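Materials and Surfaces | Short Papers
February
Akua Boateng, Eetu Vainio

3.2 Wear on sloped sheet-metal surfaces

Scuffing of bare sheet metal is usually reported as a single grade per part. For storage bins this hides the difference between the slope, where contents slide, and the floor, where they come to rest. We graded the two separately at the Seppälä depot, using 31 bins with sloped inner panels. Gloss was read at 135 points per bin, always with the meter square to the surface. Readings were scaled so that an unused panel scores 100.

Figure 4. Open gray metal bin with a slanted inner panel. The upper edge is still shiny; the darker worn patch covers much of the lower half, and a scuffed seam runs along the foot of the slope.

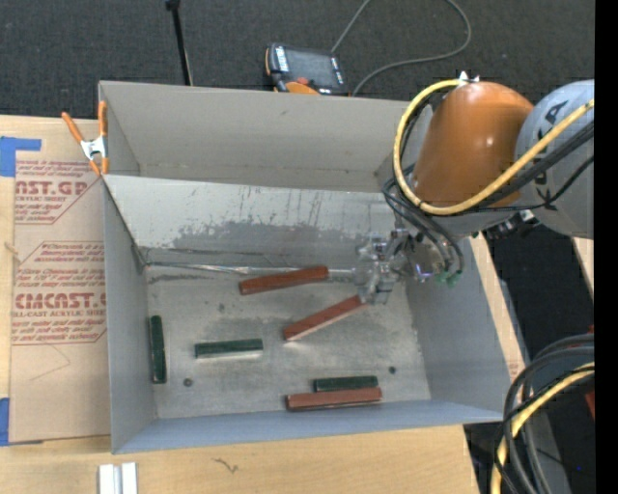 Josphat Mugo objected in review that gloss alone cannot separate abrasion from residue, and asked for readings before and after cleaning. We repeated the series on 30 of the bins after a solvent wipe. One bin had been withdrawn from use. Cleaning raised the scores near the top of the slope but left the ranking of the zones unchanged. Floor readings varied with scratch direction and are treated in Section 3.3.

Related papers
Kallio: Gloss meters on curved stock
Riihimäki: Edge wear in the Sturo trays
Mugo: Solvent wipes and surface grading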